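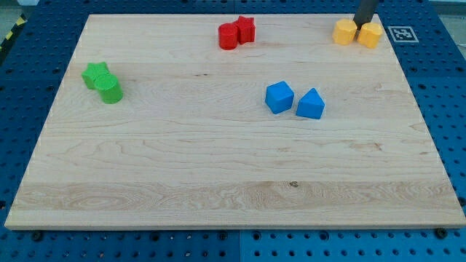
Sorting boards and blocks: frequently asked questions

What do I get in a set?
One maple board and a cotton bag of small plastic blocks in mixed colours. Stalari sets have stars, cylinders and faceted blocks. The larger Pidberg set adds cubes and arches.

What age is it for?
Three and up. The blocks are small, so keep them away from younger children.

How do you play?
Tip the blocks out and ask the child to put matching colours together on the board, leaving a gap between one group and the next. Pairs are the easiest start. Once that goes smoothly, try sorting by shape — a green star then has to leave the green cylinder and go with the red star.

Does every board look the same?
No. Maple varies, and you may find knots, small dark spots or wavy grain. We don't treat these as faults and can't match a board to a photo.

How do I clean the board?
Wipe it with a damp cloth and dry it straight away. Don't soak it or put it in the dishwasher. The blocks can be washed in warm soapy water.

My board has warped. What can I do?
Lay it flat, hollow side down, away from radiators, and leave it for 15 days. If it still rocks, write to us.

Can I buy single blocks?
Yes, in any colour we stock. The smallest order is 20 blocks.

Do you sell to nurseries?
Yes. Ask Zhuoran Liang for the school price list, which is updated every October.

Can I return a set?
Yes, if all the blocks are there. Please put them back in the bag before posting.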